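Aula 4: comparar garras sem se enganar a si próprio

Apontamentos da cadeira de Manipulação Robótica, laboratório de Painemal

Olá outra vez! Na aula passada ficámos a meio da conversa sobre dedos paralelos e dedos articulados, e prometi que hoje púnhamos as garras a trabalhar a sério. Estes apontamentos servem para quem quiser preparar o relatório com calma (e para quem chegou atrasado por causa do autocarro, eu sei que a carreira de Painemal é o que é).

O exercício é simples de dizer e chato de fazer bem: temos duas garras de mão, a Zomow e a Brakemar, e queremos saber qual delas nos dá melhores demonstrações para treinar uma política de pegar e pousar. Repito o que disse no quadro: estamos a comparar ferramentas, e isso inclui a mão de quem as segura. Eu faço uma pega com a Zomow de uma maneira completamente diferente de vocês, porque ando com ela há meses, e se for eu a gravar tudo numa e vocês tudo na outra, o resultado não vale nada.

Primeiro, a montagem. A câmara vai presa ao corpo da garra e tem de apanhar os dois dedos em toda a abertura. Parece óbvio, mas no ano passado tive um grupo que apertou o suporte torto e só deu por isso depois de 45 demonstrações gravadas. Foi tudo fora! Abram os dedos ao máximo, fechem, vejam a imagem, e só depois comecem.

Segundo, a lente. Usamos uma grande angular, o que quer dizer que as linhas direitas perto das margens saem curvas ou inclinadas. Se forem medir distâncias em píxeis sem corrigir a distorção, vão ter uma surpresa desagradável. Para a política isto importa menos (ela aprende com a imagem tal como vem), mas tem de ser a mesma lente no treino e na execução. A mesma, por favor. Já vi trocarem de lente a meio e passarem duas semanas a culpar o controlador.

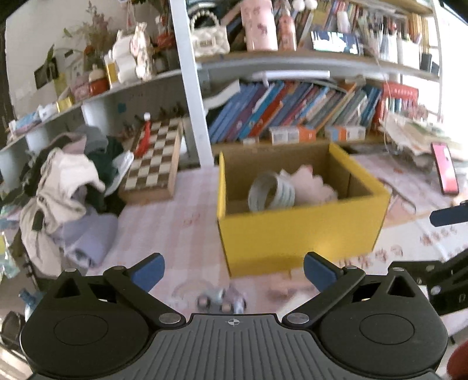 Texto e exercícios: a docente de Manipulação Robótica, Painemal. Revisto em abril.

Reparem na aproximação à caixa amarela, com os dedos bem afastados. Lá dentro está um rolo largo de fita branca, inclinado, e é um alvo de que gosto muito para começar, porque obriga a escolher. Pega-se pela parede, com um dedo enfiado no buraco do rolo? Ou por fora, abraçando o diâmetro? A primeira pede pouca abertura e muita pontaria. A segunda pede espaço dos dois lados, e dentro de uma caixa esse espaço gasta-se depressa. Escrevam a vossa escolha antes de gravar e não mudem a meio da série, senão ficam com duas estratégias misturadas e uma política indecisa, que vai até à borda e fica ali a tremer.

Também quero que olhem para o fundo. Livros, roupa, um tabuleiro de xadrez, prateleiras cheias: é bom material! Uma política treinada só em mesa limpa costuma perder-se quando lhe mudam a toalha. O que vos peço é que as duas garras sejam experimentadas no mesmo sítio, com a mesma luz e com os mesmos objetos. Se há uma zona muito clara de um lado, convém que haja para as duas.

Terceiro, o protocolo. Cada pessoa grava 15 tentativas com cada garra e troca a ordem com o colega: quem começou na Zomow passa para a Brakemar e vice-versa. Entre tentativas, a fita volta à caixa numa posição diferente. Quando juntarmos tudo, a turma deve ficar com cerca de 400 gravações, o que dá para um primeiro treino modesto e para umas boas discussões.

Não apaguem as falhadas. Eu sei que apetece, mas uma pega que escorrega diz-me mais sobre a borracha dos dedos do que uma série de sucessos. Marquem na folha o tipo de falha: dedo que bateu na parede da caixa, objeto que rodou, objeto que caiu, câmara que perdeu o seguimento. Esta última acontece sobretudo com movimentos bruscos e quando a câmara fica encostada a uma superfície lisa, sem nada para seguir.

Quarto, o braço. As políticas vão correr no braço Firnisska que está ao fundo do laboratório, e aqui há uma armadilha em que eu própria caí. A mão humana entra numa caixa de lado, torce o pulso, faz o que quer. O Firnisska não gosta nada disso e, perto dos limites do pulso, abranda ou para. Portanto, quando gravarem, pensem num braço com o cotovelo um bocadinho preguiçoso e entrem na caixa mais por cima.

Para o relatório: taxa de sucesso por garra e por pessoa (separadas, não me deem só a média), tempo de cada pega, tabela de falhas e um parágrafo com a vossa opinião sobre o conforto do punho. A opinião conta! Eu acho a Zomow mais cansativa e a Brakemar mais lenta a fechar, mas não quero que escrevam isso só para me agradar.

Na próxima aula tratamos da calibração da abertura dos dedos. Tragam as gravações já copiadas e as baterias carregadas.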